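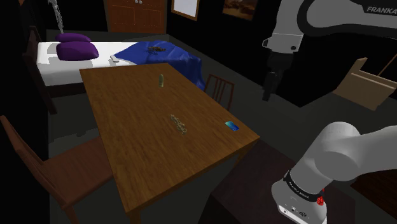
Tosteck Bedroom Cell

The Tosteck bedroom cell is a simulated workcell used for household pick-and-place work with a single robot arm. It places one Franka arm with a two-finger gripper in a furnished bedroom, within reach of a wooden table. The cell exists only in software, but it is set up, checked and repaired on a schedule much like that of a physical cell, and most of its written procedures deal with upkeep.

The cell was first assembled at Lirnitz and is now kept in the Rumum scene library, where it is one of 18 room layouts. It is loaded through Bataineh, a scene manager that reads the room file, the arm file and the object list and joins them into one running simulation.

Contents

1 Layout
2 Setup
3 Joint and gripper settings
4 Lighting
5 Routine checks
6 Common faults and repair
7 Version handling
8 Limitations

Layout

The room file holds the fixed furniture: a bed with a white mattress, two purple pillows and a blue blanket, a rectangular wooden table, wooden chairs, and a white board and a framed painting on the back wall. A cardboard box with open flaps stands on the far side of the gripper from the table area. Fixed items have collision shapes but no mass and cannot be moved by the arm.

Loose items are small household things placed on the table and on the bed, among them a thin card that lies flat on the tabletop and an upright green cylinder. The object list gives each loose item a start position, a mass and a friction value. Items on the bed are treated as background in most tasks and are left out of the scoring.

The arm enters the work area from the side of the room opposite the bed. In the rest pose the fingers point straight down, clear of the tabletop. All setup procedures begin and end in this pose.

Setup

A new copy of the cell is set up in a fixed order. Changing the order is the most frequent cause of a failed load.

The room file is loaded first, with physics paused. The floor is set as the zero height for the whole cell. The table height is then read from the file and compared with the value stored in the arm file. A difference of more than 2 mm stops the load.

The arm is added next. Its base is pinned to the room by a fixed joint, and the base position is typed in by hand. Dragging the base into place with the mouse is possible in the Bataineh editor but leaves small rotation errors that do not show on screen. An error of half a degree at the base moves the fingertips by several millimeters when the arm is stretched out.

Loose items are added last. Each is placed slightly above its support and allowed to drop when physics is started. The cell is left to run for 700 steps with the arm held still. The positions reached at the end of this period are saved as the start state, and every later reset returns to them. Saving before the items have settled produces a start state in which objects slide or tip during the first moments of a run.

Joint and gripper settings

The arm has seven joints, each with a stiffness value, a damping value and a torque limit. Stiffness sets how hard the joint pulls toward its target. Damping sets how strongly it resists motion. Stock values are supplied in the arm file and are suitable for free motion above the table.

Contact work needs softer settings. With stock stiffness the fingers press too hard on a flat object, and the contact solver answers by pushing the object through the tabletop. The usual remedy is to lower the stiffness of the last three joints and leave the others unchanged. Damping is then raised in small steps until the wrist stops shaking.

The gripper is controlled separately. Both fingers are driven from one command, and a coupling rule keeps them at equal distance from the center line. The closing force is limited to 20 N. Higher limits are accepted by the software but cause thin items to spin out of the grasp. Finger friction is set on the pads alone, so that the sides of the fingers slide freely along objects and furniture.

Lighting

The standard lighting is low. The bed and table are lit enough to be read by a camera, and the space outside the furnished area is left black. Low light is a stored setting and should not be corrected during repair. A brighter preset is provided for inspection and is switched off before any data are recorded.

Shadow quality is set to medium. The high setting gives softer edges under the arm but slows the cell enough to upset the timing between camera and joint readings.

Routine checks

Checks are run after every change to the room file, the arm file or the object list, and also after any update to the physics engine.

Rest pose. The arm is sent to the rest pose from three different starting points. The joint readings must agree each time.

Table touch. The closed fingers are lowered onto a bare part of the tabletop until contact is reported. The reported height is compared with the table height in the room file.

Finger travel. The gripper is opened and closed with nothing between the fingers. Both fingers must reach their end stops on the same step.

Reset. The cell is reset repeatedly and the object positions are compared with the start state. Any drift is entered in the cell log.

Box clearance. The arm is moved slowly through its full range on the side toward the cardboard box. The flaps are thin shapes and are easily missed by the path planner, so contact is checked by the solver and not by the planner.

Common faults and repair

Sinking objects. A flat item slowly drops into the tabletop. The cause is normally a collision shape thinner than the contact margin. The shape is thickened downward, the visible model is left as it was, and the start state is saved again.

Shaking at rest. The arm holds its pose but the wrist moves back and forth by a small amount. Damping on the last joints is too low for the step size in use. Either the damping is raised or the step is shortened. Shortening the step slows the cell and is the second choice.

Snagging on the chairs. Slatted chair backs loaded with a detailed collision shape can trap a finger between two slats. The detailed shape is replaced by a single flat block covering the whole back.

Tangled small parts. Objects modeled as several linked pieces may jitter or fly apart at reset. The links are merged into one rigid body unless the task calls for them to move.

Fixed joint failure. The arm tips or drifts as a whole. The joint between the base and the room has been lost, usually after the arm file was renamed. The arm is removed and added again. Editing the old joint is not recommended, as the stored offset is often wrong as well.

Gripper out of step. One finger arrives before the other. The coupling rule has been overwritten by a separate finger command, and the second command channel is deleted.

Version handling

Room, arm and object files carry separate version numbers. A start state is valid only for the combination under which it was saved, and Bataineh refuses a mismatched set unless the check is turned off. The current set was frozen on 29/09/2024. Repairs made after that date are stored as patches and applied at load time, leaving the frozen files unchanged.

Limitations

Cloth in the room file is a rigid surface. The blanket and pillows keep their shape when touched, and the cell is therefore unsuitable for bed-making or folding tasks. Joint wear, cable drag and motor heating are not modeled. Settings found in the cell are used as starting values on a physical arm and are tuned again there, beginning with the closing force.

See also

Rumum scene library
Bataineh scene manager
Contact margin
Start state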